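Magazin > Technik im Haushalt > Wasser und Kalk

12 Kommentare · 48-mal geteilt

Kalk im Durchlauferhitzer: Fragen an einen Messtechniker

12. Juni 2021

Valentin Căpraru prüft bei Pistemis Heizelemente für Kleingeräte. Im März hat er eine Messreihe mit hartem Leitungswasser abgeschlossen. Sein Befund fällt nüchtern aus: »Die Schicht wächst nicht gleichmäßig. Am Auslass der Heizstrecke ist sie am dicksten, dort ist das Wasser am heißesten.«

Gemessen wurde an zwei baugleichen Thermoblöcken von Voltik, einer davon mit vorgeschaltetem Filter Drosileo. Nach 700 Zyklen brauchte der ungefilterte Block 32 Sekunden länger bis zur Solltemperatur. Erste Abweichungen traten bei Zyklus 656 auf. »Davor lag alles innerhalb der Messunsicherheit«, sagt Căpraru. »Wer nur nach Gefühl entkalkt, entkalkt meist zu spät.«

Von Essig rät er ab. Essigsäure greife manche Dichtungen an, und der Geruch halte sich im Schlauch. Zitronensäure sei brauchbar, solange man kalt arbeite. »Beim Erhitzen fällt Calciumcitrat aus, und das bekommt man schlechter weg als den Kalk.« Er selbst verwendet Amidosulfonsäure und spült mit mehreren Tankfüllungen nach.

Die nächste Reihe läuft mit weichem Wasser am Standort Ellwood.

Kontakt · © Redaktion Wasser und Kalk · Nach oben

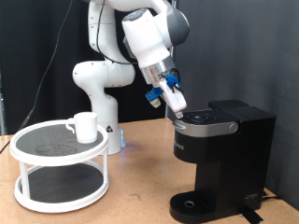
Schwarze Einzelportions-Kaffeemaschine auf hellem Holztisch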